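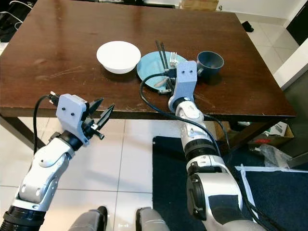 Friends of Otmont State Park – Minutes, Dec 21, 2025

Present: Hằng Tiêu (chair), Nhung Giáp, Iason Theodorakopoulos, Cường Hồ, Hằng Lương (minutes)

1. Previous minutes
Approved after Cường asked that "heated" be changed to "lively." It was heated.

2. Szalai Trail
The park office wants a decision on rerouting the lower loop, which has been under water each spring for longer than the sign saying it is temporarily closed. Iason presented two routes. The short one crosses the creek. The long one adds 300 yards and avoids it. Nhung favored the long one and said so at length. Carried, 3 to 2.

3. Fire lookout
Visitors signed the lookout register 951 times in July. Cường pointed out that one of the signatures is Theodore Roosevelt's and several others are a drawing of a fish. The total stands as reported. The stairs still need two new treads – the park office has been told again, in writing. 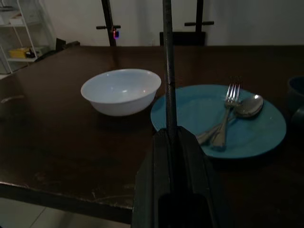
Hằng Tiêu will ask whether we may replace the treads ourselves, given that the lumber has been sitting in the maintenance shed since July.

4. Money
Balance after the map printing is $189. Iason proposed a second printing. The balance was read to him again.

5. Park history booklet
Nhung has finished the chapter on the founding of the park. It covers the first two years and is longer than the rest of the booklet. Hằng Lương to edit. Nhung to be consulted on every cut, at her request.

6. Other business
Cường again raised the geese. Deferred.

Adjourned 8:40 p.m.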